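Fault log technician, part time (robot arms), Velness

Posted in: Jobs / Technical / Part time
Location: Velness workshop, Thibodeaux building, ground floor
Hours: Weekday afternoons, plus one Saturday a month
Start: January, or sooner if you can

Hi! I run the arm room at Velness and I'm looking for someone to come and help me with a problem that has gotten bigger than I am.

In the fall one of our arms kept moving after it was told to stop. It wasn't fast and it didn't go far, but the operator had hit the stop on the desk, the screen said STOPPED in big letters, and the wrist went on creeping downward until the gripper was resting on the work. I was standing at the other end of the room with a sandwich and I saw the whole thing. The operator was well outside the taped line and was fine. The gripper got a scuff. I slept badly for a week.

We shut everything down that afternoon, pulled the logs, and went back to the beginning of the project (it's called Zorero, and you'll get sick of hearing the name). There are 1,772 recorded runs in Zorero. I've been reading back through them in the evenings, and so far I've found 6 more where the arm crept after a stop. All of those were small, and all of them were written up at the time as "operator let go late" or not written up at all. That second part is what really bothers me. The creep is a fault and we'll fix it. Missing it that many times is on us, and on me in particular, as I'm the one who signed off the weekly sheets.

So what do we know? The desk stop and the wall stop are separate. The wall stop cuts power to the motors and has behaved itself every time I've tested it. The desk stop goes through Brala, our in-house control software, and Brala seems to finish off whatever short move it has in hand before it listens. On a long reach in open air you would hardly notice. Close in, with the gripper tucked up beside something solid, it matters a lot, and close in is where we do most of our work.

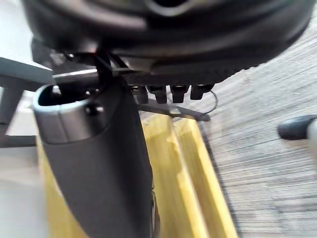
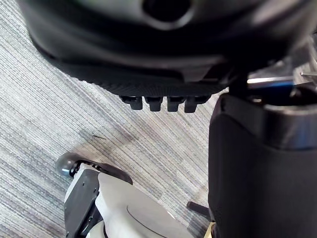 Wrist camera views from Zorero: the four small black tabs under the round housing, with the gray carpet beyond.

I should say that the arms are back up, at reduced speed, with the wall stop button moved to where the operator can reach it from the chair. Nobody goes inside the tape while the motors are live, and that includes me, and it includes "just for a second." If you come for a visit and see me do it, please yell.

What you'd be doing

Mostly, watching and writing down. You would go through the old runs with the joint logs open next to the camera footage and mark every stop: when it was pressed, when the arm came to rest, where the gripper was, what it was near. Wrist footage takes some getting used to. The picture smears when the arm swings, things right up by the camera go soft, and you lose track of which way is up (I still do, and I've been at it for ages). After a couple of weeks your eye settles down and you start noticing stuff.

Then there's the live part. We're running stop tests every afternoon, and you'd be the second person in the room. You hit the stop when the sheet says to hit it, you log what happens, and if anything looks off you hit the wall button and we talk about it afterward. You never need a reason. I would much rather lose an afternoon to a false alarm than have you sitting there wondering whether it's worth the fuss.

There's also some plain bench work: checking cables where they pass the wrist, tightening fasteners, swapping worn gripper parts, vacuuming (carpet and robots, don't ask me who picked that floor, it came with the building). And you would help me rewrite the incident form, which at the moment has a box for "cause" and only 2 lines to fill it in. No wonder people put "let go late."

Who I'm hoping for

You don't need a robotics degree. If you've worked as a machine operator, a lab tech, an elevator mechanic, a stage rigger, a bike mechanic with neat handwriting, I want to hear from you. The last person I worked with who was really good at this came out of a commercial bakery and could hear a bad bearing through a closed door.

You do need to be patient with repetitive footage, comfortable with a spreadsheet, and OK with telling me I've got something wrong. Some experience with lockout procedures would be great, but I can teach that. If you can read a bit of code, there's a lot of Brala you could poke at, and the software folks have promised to be nice about it.

Please don't apply if what you want is to drive the arms all day. There's some of that, but not much, and less of it until the stop fault is closed out.

The practical bits

It's a 2 season contract, winter and spring, paid hourly, with the chance of more when Zorero moves into its next round. I'm not supposed to put the rate in the ad, but I'll give it to you in my first reply so you can decide if it's worth your time. Paid training, safety glasses provided, closed shoes needed. There's free parking behind the Thibodeaux building and the bus stops right across the street. Coffee is decent. Heating is a work in progress, so bring a sweater.

The arm room is on the ground floor with a level entrance, and the footage work can be done from a desk next door, or from home one day a week once you've settled in.

How to apply

Send a short email to the Velness jobs address with "fault log" in the subject line. I don't need a cover letter. What I'd like is a paragraph or so about a time some machine, any machine, did something it shouldn't have, and what you did next. If what you did next was the wrong thing, that's fine, tell me that too. Attach a resume if you've got one handy.

I read everything myself, usually after lunch, and I'll write back either way. If we both like the sound of it, you'll come in for a paid trial afternoon, watch a round of stop tests, and go through a few old runs with me.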